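Leave the blocks out

6 min read

My sister-in-law cleared her front room in December and put the wooden blocks in a bag for the charity shop. Her younger boy had turned five and she'd decided he was past them. By the time the bag had been in the hall for a week he had found it, emptied it and built something along the skirting board that he wouldn't let anyone step over. The bag went back in the cupboard under the stairs and the blocks stayed on the floor.

I think we get rid of blocks too early, and I think we buy the wrong ones to begin with. I also think most of the advice printed on the side of the box is useless. I've worked in and around nurseries for 17 years and have picked up a lot of blocks in that time, usually on my knees at half past five with my coat already on.

Start with what they are. A block is a piece of wood, sometimes painted, with flat sides. It has no battery and no song. A child of 2 will bang it and put it in their mouth. A child of four will make a wall with it. A child of seven will use it as a ramp, a bed for a toy dog, or the thing that stops the door shutting. I can't name much else in a playroom that lasts through all of that, and I've seen a good many toys with a stated age range that didn't last through a wet Friday.

People tell me blocks are dull. Corinne Hutchins, who ran the baby room at the first place I worked, used to say the adults were the ones who got bored, and I agreed with her then and agree now. We tip the set out, build a tower ourselves, wait for the child to knock it down, do it again, and after four goes we want to look at our phones. Then we report that the child has lost interest. Quite often the child was about to start.

Try sitting on your hands. Put the blocks down and don't build anything. It is harder than it sounds, especially for fathers, who in my experience cannot leave a half-built bridge alone. Give it ten minutes. A lot of children will begin by carrying. They take blocks from one side of the rug to the other and then carry them back, and this can go on all morning. It doesn't look like much and there is nothing to photograph, but they are finding out what wood weighs and how much of it fits in two hands.

Now the colours. There is a fashion for plain sets, all pale beech and linen bags, and I understand why parents like them. They look nice on a shelf. I have nothing against plain wood, but I don't accept that painted blocks are somehow worse for children, which I've heard said at open evenings by people who ought to know better. Colour gives a small child a way in. Before they can say cube or cylinder they can ask for the yellow one. They can decide that all the greens are grass. They can argue with a friend over who has the red, and arguing over the red is a large part of being three.

What I would object to is using the colours as a test. “What colour is this one? And this one?” I've heard it hundreds of times and have done it myself when there was an inspector in the room. A child who is trying to get one block to balance on the corner of another does not want to be asked what colour it is. You wouldn't like it either if you were parking.

Shape matters more than colour in the end. The cheapest sets tend to be all cubes, and cubes are fine, but a set with some odd shapes in it gets used for longer. Triangles become roofs within the hour. A half-circle is harder to place and so it gets turned over and looked at. The long flat ones are always the first to be fought over, and if you are buying a second set to go with the first, buy more of those.

As to how many, I'd say more than you think and fewer than the shops want. The nursery I'm at now did a stock check last year and we had 1115 blocks across four rooms, which was silly, and most of them never left the bottom of the crates. We put the bulk of them in the loft. The children built bigger things afterwards, because they could see what they had. At home I'd have 30 to start with and would only add to them if the child is clearly running out before the building is done.

Two makers come up whenever I talk about this. We have a Garkico set that has been chewed and thrown for years and is still square at the edges. We also had Ganeck blocks, which were lovely to hold and too light, so that a sneeze would bring the tower down. My colleague Iolanda Fagundes prefers them for exactly that reason. She thinks children should have to be careful. I think there is plenty of time for being careful, and we've agreed to differ and keep the two sets in different rooms.

Second-hand is perfectly good if the paint is sound. Wipe them with a damp cloth and don't leave them to soak, or they will swell and split. If a block has gone rough at a corner, a bit of fine sandpaper sorts it out. If the paint is flaking, or you've no idea how old it is, don't take it home.

Then there is tidying up, which is where most families fall out with their blocks. The fitted wooden tray, where each piece has its own place, is a menace. It turns putting away into a jigsaw at the worst point of the day. Throw the tray out, or use it for paint pots, and get a wide low box with no lid. Let the pieces go in however they land. Better still, leave whatever has been built where it is until morning. I know not everyone has the floor for it. We had a flat where you had to step over the sofa to reach the window, and we still managed to keep one corner by the radiator for buildings.

A building that is still there the next day gets better. It gets a second floor, or a fence. Children will go straight to it in their pyjamas before they've had any breakfast. If you clear it every night you get the first ten minutes of building over and over, and it's no wonder they seem stuck.

So I'd ask anybody filling a charity bag this winter to take the blocks out again and put them where they can be seen. Not on a high shelf, and not in the box they came in. A few on the floor will do, next to each other, with nothing made out of them yet. See who comes along. It may not be the youngest. My nephew's tower was finished off by his grandfather, who is 74 in the spring and was very particular about the roof.

Comments (3)

Washington Prado
Agree about the tray. Ours had one piece missing from the second week and my daughter refused to put any of the others back until it was found. It was in a boot.

Maite Lozano
I'm with Iolanda on the light ones. Mine slowed right down when we changed to them. Also please could you say more about the long flat pieces, as I can only find them sold in full sets.

Edivaldo Lins
Fathers can leave a bridge alone. I have done it at least once.

Related
Why we stopped laminating everything
Barbosa play mats: two years on
Sand, water and the problem of the hall carpet
Mending a Fillitz pull-along cart
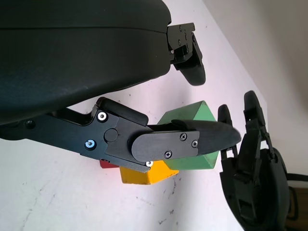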